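A stop should be allowed to be boring

I work in the refurbishing hall at Kudotthorpe, where old office computers are opened, cleaned and given new parts. Since May we have an arm which takes cards out of the towers and puts other cards in. I am not against it. I say this first, so that what follows is not read as a complaint of a person who is afraid for her job.

On a Thursday, a little after two in the afternoon, the arm was seating a card when the force reading went over the limit. It should have stopped and held still. It stopped, waited, and then started the same move again from the same place. It did this four times before Lemlem Belay reached the button. The slot on the motherboard was cracked on one side, and the card had lost a piece of its edge. Lemlem's hand was very near the case, because after the first stop she believed, as any of us would, that the machine had finished.

The cause was found the same evening. Someone had switched on automatic retry so that the arm would not stand waiting for a person each time a card was slightly crooked. In the log there were 512 such retries before that day. All of them ended well, and so they were counted as successes.

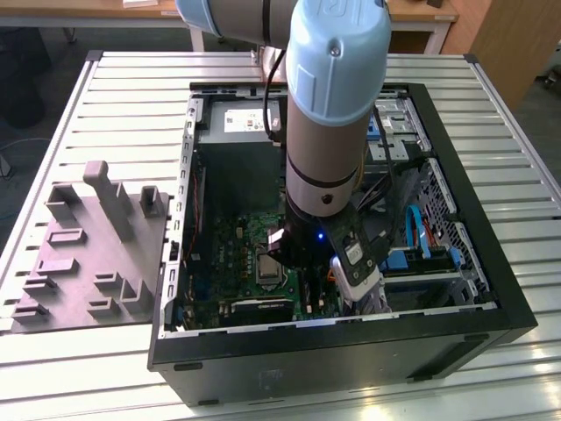
I have thought a lot about this word, success. When a card goes in at the second try, we have a card in its place, but we also have a first try that failed and that no person looked at. Gadisa Bogale went through the log afterwards and saw that the retries were growing week by week. The finger pads were wearing down, and the card was sitting a little lower in the gripper each time. The machine was telling us this very clearly – we had only arranged things so that we did not have to hear it.

The answer from our management was a new sign and a short training on keeping hands away from the cell. I do not find this wrong, but I find it too small. Lemlem knew the rule already. What she did not know is that a stopped arm in our hall had two meanings. One stop meant "I am finished, come and look", and the other meant "I will try again in three seconds". From outside they looked the same. There was no different light and no sound.

Ciarán Heffernan, who wrote the program, told me that without retry we would lose almost 723 minutes in a month. I believe his number. I only ask that we put beside it the price of a broken board, and also the price of a hand, which I do not know how to write in minutes.

My proposal is simple. After a force stop, the arm stays stopped until a person has looked and pressed the key. If we really must have retry, then once only, with a signal before it moves, and every retry goes on the morning list with the faults. Stela Husar from the Windura site says they already work in this way and the people there grumble about it every day. I would be glad to grumble together with them.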